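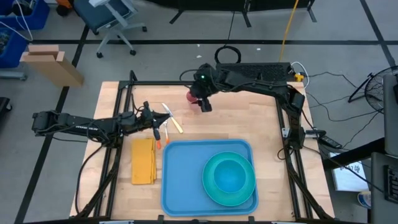 Re: Bodstead open day – notes on the tray-setting cell

To the list,

I went to the Filtum open day in Bodstead on 18th July and sat through the two-arm demonstration from start to finish, then went back for the second showing after lunch. Notes follow, for those who asked before the visit. The question that came in on the list yesterday is quoted further down and answered as far as I can answer it.

Task. The cell sets one place on a tray. The items are a plate, a bowl, a cup, a folded napkin and cutlery. The tray is blue with rounded corners, and it lies at the front of a wooden table inside a black extrusion frame. The arms face each other across the table. The operator calls out the start and then stands back; there is a stop control within reach at all times, and visitors were kept behind a line.

Policy. The arms run under Notano, release 6, trained on 624 teleoperated episodes, all of them recorded on this table or its twin upstairs. Filtum was clear that none of the episodes came from simulation. The control rate was given as 24 Hz for the policy, with the joint controllers running faster underneath. I asked for the inner rate and was told it would be in the written notes, which have not arrived.

Order of work. The bowl goes on the plate at an early stage and the cutlery is left for late in the run. The flat items are the hard part. A fork lying on bare wood gives the fingers very little to close on, and the approach has to come down almost to the surface. In the showings I saw, the left arm spent far more time on cutlery than on everything else together. It would descend, stop short, back off by a small amount and try again. Filtum calls this "regrasp" and does not treat it as a fault. I would want to see it logged separately from a clean pick.

Division of labor. There is no fixed rule that says which arm takes which item. It comes from the episodes. The teleoperators tended to use the nearer arm, and the policy has picked up the same habit. Crossing the center line is allowed but I saw it only once, and the other arm retreated well before it was needed.

Napkin. The napkin is folded by hand before each run. Folding is a separate task and was not shown. Moving the folded napkin is part of the run, and the fold has to survive the lift. When it opened up in the second showing the operator ended the run there and reset.

Cup and bowl. With the napkin and the cup on the tray, the cutlery can still be lying out on the wood to the left. At that stage the right gripper works close in over the rims of the bowl and the plate, where the bowl overlaps the plate off center. Filtum scores the bowl as placed if it rests inside the plate's outline when seen from above. A small overhang is recorded but does not fail the run. Cable slack at the gripper matters more here than I had expected, given how near the loop comes to the dishes. They have shortened it once already and may do so again.
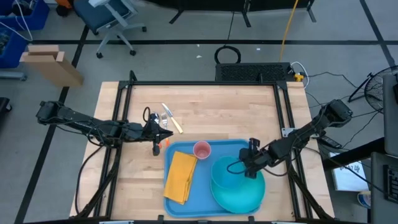

Ok-hee Ham wrote:

> Before you write this up, could you say how the resets were done? At the
> Yoon demonstration in November the items went back to taped positions
> after every run, and I could not tell how much of the result came from
> that. If Bodstead does the same I would not compare the two sites at all.
> Also, did anyone move an item during a run? And what happens to the
> cutlery if the knife starts out the wrong way around?

Resets were by hand and by eye. There was black tape on the floor, but I found no marks on the table for the items. The operator put the cutlery down in the same general area on the left each time, at different angles. I would call that moderate variation. It is more than you describe at Yoon and less than I would like.

Nobody moved an item during a run in the first showing. In the second, a visitor asked for the plate to be shifted while the right arm was on its way down. The operator slid it a short distance along the tray and the arm followed. That is one instance and I would not build on it.

On the knife: I asked the same thing. Reversed knives are in the training episodes but in small numbers, and Filtum did not offer to show one. The answer I was given is that the arm picks it up correctly and puts it down reversed. They count the item as placed and mark orientation in another column.

Open items from my side:

- written notes, including the inner control rate
- regrasp counts per item, if they keep them
- whether the twin table upstairs has the same lighting

I have sent these to Filtum and will post whatever comes back. If anyone on the list is going to the next open day, please ask for a reversed knife in person and write down what the arm does with it.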